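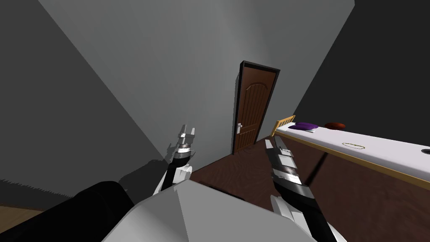 Cirngate Cornance 双臂套件使用评测

发布于 2025年11月4日
分类:机器人/自制/工作间设备

Cornance 是 Cirngate 出的桌面级双臂套件,散件发货,自己装。随套件附带仿真软件 Plistska 的授权,同一套控制程序可以先在仿真里跑,再接到实物上。我在 Snorradóttir 共享工作间把它装起来,用到现在。套件是自己付钱买的,厂家不知道我要写这篇。

先把适用对象说清楚。如果你想要开箱就能干活的机械臂,可以不用往下看了。它需要拧螺丝、理线、改配置文件,还需要一张结实的台子。如果你本来就打算自己动手,又希望在上电之前能把动作看一遍,那它值得考虑。

一、到货与清点

包装是分层的纸箱,每层对应装配手册的一章。手册印刷版共53页,图多字少,线图清楚,螺丝规格标在图边上。螺丝按章节分袋,袋子上印的编号和手册一致,这一点省了不少事。缺点是垫片没有单独分袋,和螺丝混在一起,倒出来的时候容易滚走。建议开袋之前先准备一个带边的托盘。

线材捆得很紧,拆开以后有弯折的记忆。我把它们挂在工作间的挂钩上放了一夜,第二天好走线得多。腕部那一段线最短,不能让它带着弯硬塞进去,后面会讲到。

外壳件是注塑的,边缘有少量毛刺,用刀片刮一下即可。外壳内侧的卡扣偏脆,装上去再拆下来的次数不宜多。我有一处卡扣断了,用胶补上,不影响使用,但从侧面能看出缝。

二、装配

装配用了3个晚上。第一个晚上装躯干和底板,第二个晚上装两条手臂,第三个晚上走线、上电、做零位。中间返工过一次,原因在我:左臂前臂的方向装反了,到装腕部的时候才发现孔位对不上。手册在这一步只画了右臂,左臂写着“镜像安装”。前臂壳体从外面看左右差别很小,里面的走线槽却是不对称的。希望下一版手册能把左臂单独画出来。

躯干重,装好以后一个人搬不太方便。厂家建议由2人抬上台面,照做就好。底板的固定孔距和工作间那张旧工作台的T型槽不匹配,我垫了一块厚胶合板,先把底板固定在胶合板上,再用夹具把胶合板压在台面上。手臂快速摆动时台子会跟着晃,后来在桌腿之间加了一根横撑,晃动明显小了。

关节模块出厂时已经装好,不需要拆。每个模块上有一道刻线,和外壳的刻线对齐就是机械零位。刻线很细,颜色又浅,灯光不好的时候看不清。我用白色油漆笔描了一遍。

腕部是装配里最费耐心的部分。线要从腕环中间穿过去,穿的时候要留余量,留少了转到头会拉紧,留多了会挤在环里。手册只说“适量”。我的做法是先不合外壳,手动把腕部转到一边的极限,把线放到刚好不受力,再转到另一边检查,最后才把线扎住。扎带头要朝外,朝里会刮到环。

夹爪是两指平行结构,指尖可以换。原配指尖细长,夹薄的东西顺手,夹圆的东西容易滑。工作间有打印机,我给它打了一副内侧带浅槽的指尖,抓圆柱形零件稳了不少。指尖的固定孔是标准间距,图纸可以在厂家网站下载,尺寸和实物一致。

三、Plistska 仿真

这部分比我预想的重要,所以多写一些。

Plistska 的安装没有遇到问题。首次启动会编译一遍资源,旧电脑上要等很久,期间界面没有进度提示,看上去像卡死。别去关它,等着就行。之后再启动就快了。

软件自带几个室内场景。我用得最多的是卧室那个,房间里有一扇关着的棕色木门,门上装着银色的杆式把手,旁边是一张床,床垫上摆着一些小物件,包括紫色枕头、深红色的浅碗和一只细细的金色圆环。开头那张渲染图就是在这个场景里截的,视角在机器人自己身上,能看到白色的躯干和抬起来的两条手臂,两边夹爪都空着。

选卧室场景的理由很实际。床沿高度接近我那张工作台,物件又有大有小,拿来试到达范围正好。枕头宽厚,碗有弧度,圆环几乎贴着床垫,对夹爪来说难度差得很远。我在这个场景里调完了大部分抓取动作的接近角度,然后才去碰实物。

仿真视角需要适应。机载视角跟着躯干走,躯干一倾斜,墙角线和门框也都跟着斜。刚开始我老想把画面转正,结果把躯干姿态参数改乱了。后来改成开两个窗口,一个放机载视角,一个放固定的外部视角,调动作时看外部视角,检查遮挡时看机载视角。遮挡检查很有用。手臂抬到某些位置时,前臂会把目标挡住,画面里只剩下腕部和手指,这种姿势在实物上同样会让摄像头看不到东西。

碰撞检测默认是关闭的。这个默认值我不认同。关着的时候,手臂可以从床侧板里穿过去,程序照样报告动作完成。打开以后运行速度会下降,但结果才有参考意义。选项藏在场景属性的高级页里,手册没写位置,找了一阵。

物件的重量和摩擦可以改。默认的摩擦偏大,仿真里夹得住的东西,到了实物上会滑掉。我把摩擦系数往下调了一截,两边的表现才接近。碗的抓取尤其明显:默认参数下夹住碗沿就能提起来,调低以后需要把手指再往下伸一点。圆环在仿真里我一直没有得到稳定的结果,手指稍微低一点就顶到床垫,高一点就夹空。后来没有继续试,手头的项目用不到这么薄的东西。

开门的动作也试过。把手那一侧留给手臂的空间不大,躯干摆放位置不对的话,手臂伸过去会先碰到墙。软件允许直接拖动底座,拖完以后要重新加载场景才能让运动规划识别新位置。只拖不加载,规划器还按旧位置算,给出的路径是错的,界面上没有任何提示。这是我在软件里碰到的最麻烦的问题,花了整个下午才弄明白。

四、从仿真到实物

连接方式是网线直连。软件里把目标从“仿真”切到“设备”,程序不用改。切换时会弹出确认框,要求按住急停旁边的使能键才能继续,这个设计合理。

第一次上实物,我把速度限制在最低档,台面清空,只跑抬臂和放下。动作与仿真一致,左臂末端有一点偏差,重做零位以后消失。抬臂时肩部有轻微的咔哒声,检查后是外壳螺丝没拧到位,和关节无关。

之后让它做工作间里的一项杂活:把打印好的小件从托盘里拿出来,放进分格盒。单臂就能完成,我特意写成双臂,一条扶住托盘,另一条取件。扶托盘的手臂如果用位置控制,会和托盘较劲,托盘会慢慢翘起来。换成力控模式,把下压力设小,就没有这个现象。力控模式的文档写得简略,参数单位也没有标,我是一点点试出来的。

两条手臂共享工作区时,软件会自动让一条先停下来等。等待逻辑偏保守,两边离得还很远就停了。安全余量可以调小,但最好先在仿真里把整个流程跑完再调。我在实物上直接调过一次,腕部外壳互相蹭了一下,留了道印子。

重复定位方面我没有专门的测量工具,只能说放进分格盒这种任务完全够用。要往细孔里插销钉,就得靠指尖的倒角帮忙。夹持力对打印件足够,夹金属块时电机会发热,夹久了会触发保护,手指松开。夹重物时下面要垫东西。

噪声可以接受。慢速时只有细小的电机声,快速时工作台的共振比机器本身更响。电源适配器的风扇一直在转,放在台面上有些吵,我把它移到了桌下的架子上。

五、维护与配件

用了一段时间以后,腕部的扎带松过一次,外壳螺丝也需要重新紧。建议给外壳螺丝点一点低强度螺纹胶,关节上的螺丝出厂已经处理过,不要动。

Cirngate 提供单独的关节模块和指尖。我买过一套备用指尖,和原配没有区别。卡扣断掉的那片外壳不单卖,需要整套购买,价格不合算,我就没有换。

售后用邮件联系。我写过2封,一封问力控参数的单位,一封问拖动底座后规划出错的问题。前一封得到了完整的参数表,后一封回复说重新加载场景属于正常操作步骤,会补进文档。写这篇的时候,在线文档里还没有看到。

固件升级要拔掉夹爪的供电线再进行,否则升级过程中手指可能会动作。说明写在升级页面最下面,字很小。升级以后零位数据会保留,但速度限制会恢复成默认值,别忘了改回来。

六、放在共享工作间要注意的事

家里和共享工作间的情况不同。工作间里人来人往,手臂伸展时会越过台面边缘,我在地上贴了黄色胶带,人站在线外就碰不到。急停按钮的线够长,可以拉到台子外侧固定。不用的时候让两条手臂收到躯干前面,断电后关节有抱闸,不会往下掉。

灰尘要防。木工区离得近,切割时细粉会落在腕环里。我做了一个布罩,收工时套上。用压缩空气吹腕环的话,压力开小一些,别对着线孔吹。

给其他成员用的时候,我建了一个只开放仿真的账户。想试的人先在卧室场景里把自己的动作跑通,再换到有设备权限的账户。碰撞检测的设置跟着账户走,新账户要记得打开。

七、优缺点

优点:
装配手册和零件袋对应得好,按顺序装基本不会乱。
仿真与实物用同一套程序,切换简单。
两指夹爪的指尖可换,图纸公开。
断电抱闸可靠,手臂收好以后不占地方。
关节模块出厂装好,不需要自己调齿隙。

缺点:
左臂没有单独的装配图。
外壳卡扣脆,单片不单卖。
Plistska 默认关闭碰撞检测,默认摩擦偏大。
移动底座后要手动重新加载场景,没有提示。
力控文档太简略。
底板孔距与常见台面不匹配,需要自备转接板。

八、买不买

对已有工作间、有工具、愿意花时间调参数的人,我推荐。硬件部分扎实,装好以后很少需要管。软件能用,但几个默认设置会让新手走弯路,买之前最好清楚这一点。

只需要单臂的话,不必买这套,双臂的躯干和底板占了成本里不小的一块,拆开用也不方便。打算放在书桌上的也不合适,台面的刚性不够,晃起来动作会变形。

目前它仍在做分拣小件的活。接下来准备给右臂换一副软垫指尖,试着拿薄壁的打印件,程序已经在 Plistska 里跑过了,指尖还在打印。

补充一条:买二手的话,先看左臂前臂的走线槽有没有被刮过的痕迹,再让卖家把腕部转到两边极限。线如果绷着,就需要拆开重新理。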